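Lostel Amenity Storage Rack, Model 3277

Equipment for guest houses, student residences and short-stay clinics

Product overview

The Lostel Amenity Storage Rack is a wall-mounted unit for holding personal care supplies in shared washrooms and supply rooms. It is intended for facilities that issue toiletries to residents on arrival and restock them on a fixed schedule. The rack is supplied assembled, with a mounting rail, fixings and a printed label sheet.

Model 3277 replaces Model 3006, which is no longer in production. Spare dividers and label sheets for the earlier model remain available through the Gruber parts counter. The two models use the same mounting rail, so existing installations can be upgraded without drilling new holes.

Construction

The body is formed from powder-coated steel with rounded front edges. Each shelf is perforated to allow air to circulate and may be removed for washing. Dividers slide along a slotted track and lock with a quarter turn. The standard finish is white; the Serley gray finish is available on request and carries a longer lead time.

Suitable contents

The adjustable compartments accept toothpaste tubes, boxed soap, combs, wrapped toothbrushes and small bottles. Tubes may be stored flat or upright. Upright storage – cap down – is recommended where stock is issued daily, as it allows labels to be read from the front.
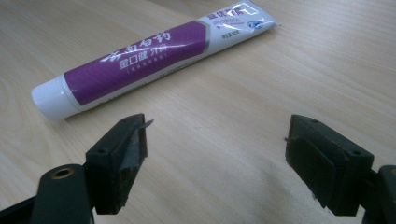

Toothpaste tube with white screw cap.

Aerosol containers and glass bottles over 200 ml should not be placed in the rack. Facilities that hold these items are advised to order the Cirker lower cabinet, which has a raised lip and a locking door.

Installation

The rack must be fixed to masonry or to a timber-framed wall with the screws aligned to the studs. The lowest shelf should be within easy reach of a seated person. Installation takes roughly 1 hour and requires two people. A spirit level and drill are not included.

Cleaning and care

Wipe shelves weekly with a damp cloth and mild detergent. Bleach and abrasive pads will damage the coating and are not covered by the warranty. Check the divider locks whenever the shelves are removed.

Ordering

Please quote part number 1609 for the complete rack. Orders received by noon on Thursday are dispatched the following week. Institutional accounts may request a quotation, including delivery and removal of old units, from Syafiqah Sopacua in the Lostel contracts office.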